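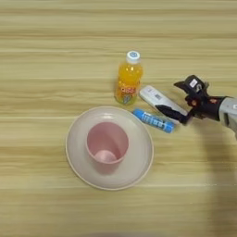
Plate, cup, bottle, blue tube and white object on the table, gripper open.

Thread: Shared table rules - what are you all using?
Board: Small Arms and Benchtop > Safety and Good Practice

benchrat_18
We are rewriting the rules sheet for the arm table at Durnbridge and I would like opinions before it goes on the wall. The old one was written in March and half of it deals with a fixture we no longer have. Draft as it stands:

1. One person drives, one person holds the stop. Swap after 6 runs.
2. Nothing on the table that is not in the run sheet.
3. Drinks used as objects stay capped, and nobody drinks from them afterwards.
4. Cups and plates used as objects are empty before the arm is enabled.
5. Hands off the table while the arm is enabled, including when it is standing still.
6. If an object rolls or tips, stop first, then reset.

Number 3 is the one people argue over. Some want all liquid banned. I'd keep it, as a full bottle handles differently from an empty one and the people using our recordings want the full one.

Hendow_Lab2
We banned liquid outright. A capped bottle is fine until the jaw closes on the cap instead of the body. Our table is next to the controller cabinet though, so perhaps we are stricter than you need to be.

Number 5 is right and I would put it first.

tallowgate
I don't agree with a ban. Set the grip force limit properly and write the number on the sheet. If your arm can burst a small drinks bottle then the limit is wrong, and it's wrong for fingers too. Banning the bottle hides that.

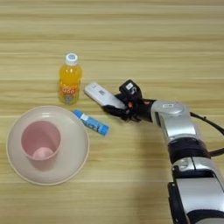 We also have a line about lift height, which I don't see in your draft. Anything slim and flat gets lifted just clear of the table and no higher until the driver says the grip is good. It saves a lot of dropped items. It cost us nothing except some grumbling from the people who like fast runs.

benchrat_18
Lift height is a good one, I'll add it. Do you give a figure or leave it to the driver?

tallowgate
Leave it to the driver. We tried a figure and people spent the whole session looking at the readout and not at the jaw.

Kowalchuk_fan
Disagree with that. A rule without a number is a suggestion. At Jinstead everything on the sheet has a number and a box to tick, and new starters get on with it quicker because of it.

Hendow_Lab2
New starters tick boxes quicker, I'll give you that.

Kowalchuk_fan
We have logged 4,000 runs with tick boxes and I can tell you which driver had the stop for each one. Can you?

Hendow_Lab2
No. Fair enough.

quietservo
Can I add spacing to the list. People set objects down wherever there's room and then wonder why the arm knocks one while reaching for another. Ours says that for any object to be picked, both fingers must have clear table to come down on.

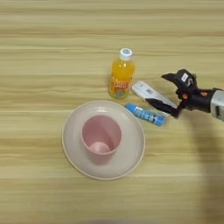
If you can't manage that because the task needs clutter, then put it on the run sheet as a clutter run, so whoever reviews it knows the knock was allowed. Before we did this, reviewers were throwing out good runs and keeping bad ones depending on who was on that day.

The other thing is round items. A tube or a marker goes down where it can roll without leaving the table. We do not tape them. Tape leaves a residue and then the next run is picking up something sticky.

benchrat_18
We tape ours. Small bit of putty, really. Never had a problem with residue.

quietservo
Depends on the table, I suppose. Ours marks if you look at it.

Hendow_Lab2
Putty changes the pull needed to lift it. If anyone is going to use the force data, I would leave it off or at least record it.

benchrat_18
Hadn't thought of that. Will record it.

On cables - does anybody have a rule? Ours loops out by the wrist and I have seen people push it back with a hand between runs while the arm is still enabled, so that is number 5 broken every time.

tallowgate
Disable, move the cable, enable. Same as for anything else. We also look at the loop once with the wrist turned to both ends of its travel before the first run of the day. 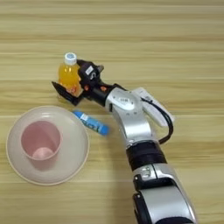 Gripper at the bottle, cable looping out beside the wrist.

Kowalchuk_fan
Both ends of travel, yes. We do it again after lunch. Takes no time, and it has a box.

benchrat_18
Thanks all. New version will have hands off the table at number 1, then lift height, spacing, putty recorded, cable check at start of day. Bottle stays in, capped, with the grip limit written beside it. I'm leaving the tick boxes out for now.

Kowalchuk_fan
You'll be back.

Hendow_Lab2
Could you post the sheet when it is done? We might take the spacing rule, and I'd like to see how you word the one for clutter runs.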